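Workshop notebook, Buvevdale

January 2022

Back at the bench after the break and the first job was the evacuation radios, which have been sulking in the cupboard since the August exercise. I did mean to put them on charge before we closed up. I didn't. So that was most of the morning gone, and my own fault.

Where we'd got to, for anyone reading this who missed the last few entries: we are trying to put together a course unit on running a rest centre, the kind you open in a school hall when the river comes up, and I want the students working with proper kit and proper annoyances. No slides for the first half at all if I can get away with it. The paper version of the scenario is nearly there. The kit version is a heap on the floor.

Radios

Put all the handsets on the Skallden chargers and left them. Two of them won't hold a charge and have gone in the red tray. The rest are fine, though the belt clips are getting brittle and I'd like to swap them before a student does it for me halfway down a stairwell. Range from the hall to the bottom car park is good. Range from the hall to the boiler room is hopeless, same as ever, and I'm inclined to leave that in as part of the exercise – somebody has to work out that they need a runner. I'd have hated it as a student and I'd have remembered it.

Registration forms

I rewrote the registration form again. The old one dates from 1982 by the look of the print code in the corner, and it asks for the householder's occupation before it asks whether anyone needs medicine. The new one starts with names, then who you came with, then who you're looking for, then medicine, then pets. I tried it on myself with a stopwatch, being a made-up evacuee with a bad temper and a cat, and it still took too long. The trouble is the address boxes. People give the address they've left, then the address they're going to, then get them muddled. Maybe print the second one on the back?

Paper stock came from Prodatex and it's lovely and thick, but felt tips take ages to dry on it and smudge. Biros only, then. Must put that on the kit list.

Scenario injects

The card deck is now 107 cards, far too many for an afternoon. I went through them with a mug of tea and pulled out everything that was basically the same problem in a different hat (lost child, lost grandad, lost dog). I kept the one about the coach arriving unannounced with more than 7 people who don't speak English, as it makes everybody stop and think about the signs on the wall. I also kept the generator one, though it needs rewording. At the moment it says "power fails", and last time the group just said "we turn it back on" and sat there looking pleased with themselves.

I want a weather thread running through as well, so the forecast gets worse at each briefing. I've drafted three bulletins and they sound too much like a film trailer. Needs to be duller. Real ones are very dull, right up to the point where they aren't!

Flood table

The old Paulík sand table has a leak at one corner again, so I've drained it and put a bead of sealant along the inside. Leave it alone until the note comes off, please. I'd still like to use it for the siting talk (why you don't open your rest centre in the building that's next to be cut off), but if the seal goes again we'll do it with a map and a blue pen.
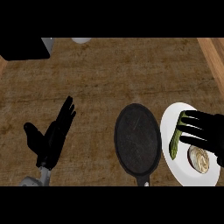

To do

Order belt clips, and ask if Skallden do a tougher sort.
Second address box on the back of the form, then time it again.
Biros on the kit list.
Cut the deck in half. Be brutal.
Reword the generator card so that turning it back on isn't an answer.
Check the sealant before putting any water near it.
Find the key for the blanket store – I had it in August, and it isn't on the hook.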